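Umow puts off big arm order, will buy hand-held grippers first

December 25, 2023 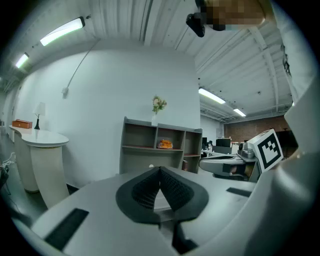

A white hand-held gripper with black finger pads, with desks and a brick wall at the back of the room.

Umow has shelved most of next year's robot arm order and will spend the money on hand-held grippers, spare finger pads and training hours instead. The change was set out in a short budget note sent to suppliers late last week. No press release.

The old plan had 16 arms coming in one go. New plan: 2 arms in February, the rest on hold until the company has seen a full quarter of results. The number of hand-held units goes up to nine.

Price was the main thing. Volereo, which quoted for the arms, wants payment up front for the controllers and a separate yearly fee for service. Umow had budgeted for the hardware and not much else. Shipping, mounts, power work, software seats, all of that was sitting in a line marked "other" and it had grown to over $522 a week per arm by the time purchasing added it up.

Hand-held grippers are cheaper to start with. A person carries one and does the task by hand, the recordings are used to teach the arm later. They need charging, a desk and some shelf space. No floor bolts, no fencing. The company says it can have people working with them inside a month, in rooms it already rents.

Stukstead gets the order for the grippers and a box of replacement pads. Pads are the part everyone forgets to budget for. They wear, they tear at the rim, and a worn set gives you recordings that don't match the new set. Umow's note asks for pads to be ordered in batches so every unit is changed at the same time. It also asks for printed marker cards in bulk, plus mounts, after a few bent ones held up work in the fall.

Floor plans are the other open question. Arms need clear reach on all sides and the present space was laid out as an office, with shelving and a front desk. Moving teh shelving is cheap. Moving power outlets isn't, and the landlord wants drawings first. Michalík, the fit-out firm, has been asked for two prices, one for the first pair of arms and one for the full set. Neither is in yet.

Smaller buyers may want to look at how the note splits things up. Hardware is one line. Everything that wears out is another, with a reorder date. Training time has a line of its own and is charged to the department that asked for it, which reportedly did not go down well. Insurance is still blank.

Volereo has not said whether its quote will stand for the smaller order. Discounts on the first version depended on quantity, so the per-arm price will probaly go up. Umow expects an answer before the February delivery slot has to be confirmed. If the price comes back too high the fallback is to lease, and the note leaves room for that, though only on a one-year term and with service included.

Stukstead's first shipment is due early in the new year.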